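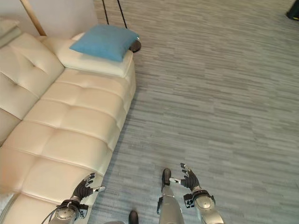
*Both hands open beside the sofa, with the blue cushion still to be dealt with.*

There is a particular kind of Saturday morning, and I suspect you know it well, when the sitting room looks as though it has been slept in by a rugby team and the kettle seems a far better idea than the tidying. It was on just such a morning that I first let the Kavska into the house, and I have been trying ever since to decide whether I would want one to stay.

The Kavska is a two-legged, two-armed household helper, offered by a firm called Mac Carthaigh on a monthly hire. You don't buy it, or not yet at any rate. You pay 1372 pounds to have it set up, which includes a visit and a long, patient conversation about which rooms it may go into, and after that you hire it by the month from their depot at Kenley. There are two plans. The smaller one, called Curkley (I never did find out why), gives you six hours a week of what the brochure calls soft tidying - cushions, throws, clothes left on chairs, that sort of thing. The larger one adds the kitchen, and I wasn't brave enough for that.

I had mine for nine days in July, which was long enough to get over the strangeness and start grumbling about details, always a good sign in a guest.

Let me begin with the cushions, as they are where the Curkley plan begins too. You would think a cushion the easiest thing in the world to pick up, and for you and me it is, but it has no handle and no proper edge, and it changes shape the moment you lay a finger on it. The Kavska goes at it with both hands, one to each side, and it takes its time. My mother used to carry a full trifle to the table in much the same manner. I found myself slowing down as I watched, and drinking my tea while it was hot for once.

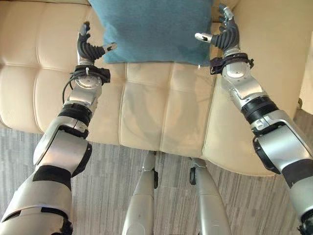
It is a good deal more careful than I am, I must say. I tend to grab a cushion by one corner and throw it in the general direction of the armrest, and I had to be asked by the nice person on the helpline whether I could please stop doing this during the first week, as it was still learning where I liked things. Where I liked things! I had never given it a moment's thought.

Now for the grumbles. It is slow, and if you have visitors at the gate you will do far better to rush round yourself. It weighs over 60 kilos, so a house with creaky old boards will know all about it. Charging takes up a socket and a fair bit of floor, and the handbook is written for someone far cleverer than me, although the helpline made up for that very kindly.

Would I have it back? For a busy family the price is hard to swallow, and I think most of us will wait a few years. But if bending and lifting have become a trouble to you, I would ring Kenley and ask for the trial month, which can be stopped at any time. Ask for the morning slot if they have one, and clear a path from the door to the sofa before they come.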